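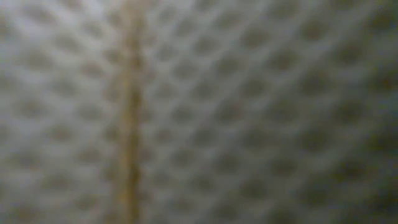 # Chapter 4: Sorting, Folding and Finding a Home for the Laundry

I learned to do laundry the slow way. At Groledgate, where I had my first housekeeping job, there were 41 rooms and one long table in the back, and everything that came out of the dryers landed on that table in a heap. My first week I folded whatever was on top. A towel, a sock, half a bedsheet, another towel. By lunch I had a lot of small crooked stacks and no idea which one went where!

So this chapter starts before the folding does. You've already washed and dried everything (that was Chapter 3, and if you skipped the part on lint, please go back and read it). Now you've got a load of clean stuff and you need a place to put it down.

## 4.1 Start with the table

Give yourself a flat surface at about hip height. A bed will do at home, but I get a sore back from leaning over one, so I use a table whenever I can. Wipe it first. Then bring over your containers and set them where you can reach them without walking: one at the far side, one near your belly, and a bag somewhere off to the side for anything that needs to go elsewhere.

I like my containers to look different from each other. When I taught the evening class at Estlow we had 21 identical gray tubs, and people were forever dropping napkins in with the aprons. Mix it up a little. A basket with handles for one kind of load and a plain open bin for another, and your hands learn the difference faster than your head does.

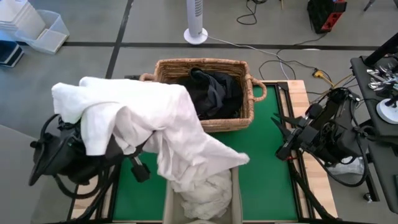

Dark clothes go in one place and whites in another, and I keep doing this even after the wash. You might think it doesn't matter once everything's clean, but black fabric shows every bit of white fluff, and a fresh white towel is about the fluffiest thing in the house. Keep them apart until the darks are folded and put away.

Towels I always take first. They're big, they hide things (I've found more lost socks under towels than anywhere else), and getting them out of the way clears half the table. Take hold of two corners, give it one good shake, lay it down and smooth it from the middle outward. Don't fuss over the edges yet. We'll get to the three-fold and the roll in section 4.3.

## 4.2 Baskets, bins and bags

Woven baskets let air through, and I'd pick one any day for clothes that may sit overnight. Check the inside for loose ends that could snag a knit. Solid bins are easier to wipe out and they stack. Plastic bags are fine for carrying, but don't leave anything even slightly damp in one.

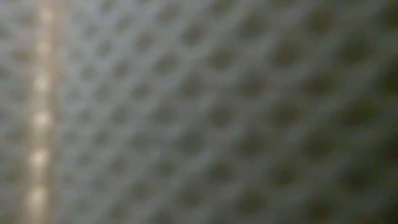

Size matters too, and most people buy too big. A basket you can't lift when it's full is just furniture. Fill yours with towels, pick it up by both handles and walk across the room. If you're puffing, get a smaller one or make two trips.

**Try it yourself**

- Empty one clean load onto a table and sort it by color before you fold a single thing.
- Do the next load the other way, folding as you go, and write down which one annoyed you more.
- Lift each of your containers full and decide which ones you'd carry up a flight of stairs.

Keep your notes handy, as you'll need them for the shelf plan in section 4.4.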